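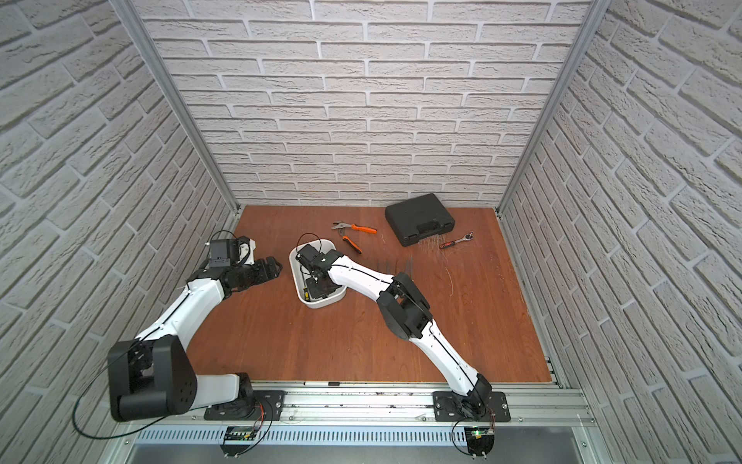 4.2 How borrowed tools come home

Before we turn to the return records themselves, it is worth spending a little time on what people told us about borrowing, as their accounts shaped nearly everything we went on to ask. We had expected to hear mostly about money. What we heard about instead, at kitchen tables and on front steps, was neighborliness, and the small worry of having kept something too long. One household in Joradari had held on to a neighbor's pipe cutter through two winters and spoke of it the way other people speak of an unanswered letter.

Of the 400 households we wrote to, 52 agreed to the longer interview, and we remain very grateful to them for their patience (several fed us). Interviews in Joradari were carried out by Naledi Ngubane and those in Ideten by Niall Tosh, using the same list of topics but no fixed order. People were free to wander, and they did, often to our benefit.

Search this site Enter keywords Go

The first thing that struck us was how loosely the word "tool" was used. For some it meant anything with a handle. For others it took in ladders, extension cords, and the good cake pans. We settled on a working definition that covered any object lent for a job and expected back afterward, and we kept hand tools such as the ratchet wrench in Figure 3 in a group of their own, because the interviews suggested that small things are lent more easily and remembered less well.
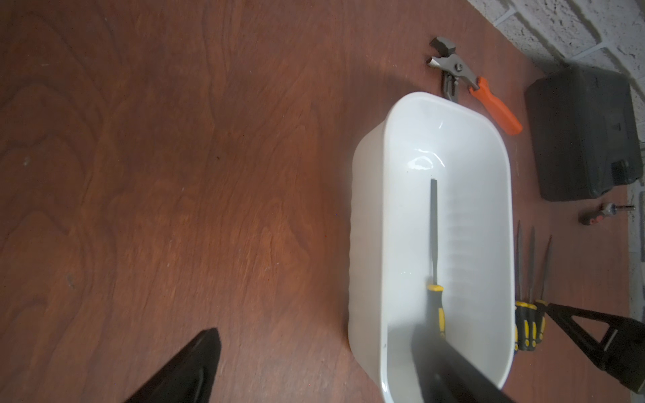

Cases and containers turned out to matter more than we had guessed. Many lenders said that a tool handed over in its own case felt like a proper loan, while one passed across the fence by itself felt closer to a gift. Morag Cruickshank, reading the Ideten transcripts, noticed that borrowers made much the same distinction without being asked. Someone returning a case would usually check that everything was inside it, and that check gave both sides a reason to stand and talk for a while.

We should be careful here. Our households were mostly older than their towns as a whole, and people who enjoy lending are surely more willing to be interviewed about it. Some 200 of the households that declined gave no reason at all, so we can say very little about them. The return records, which we take up in Section 4.3, cover a wider group and tell a slightly less cheerful story, particularly for loans made after March.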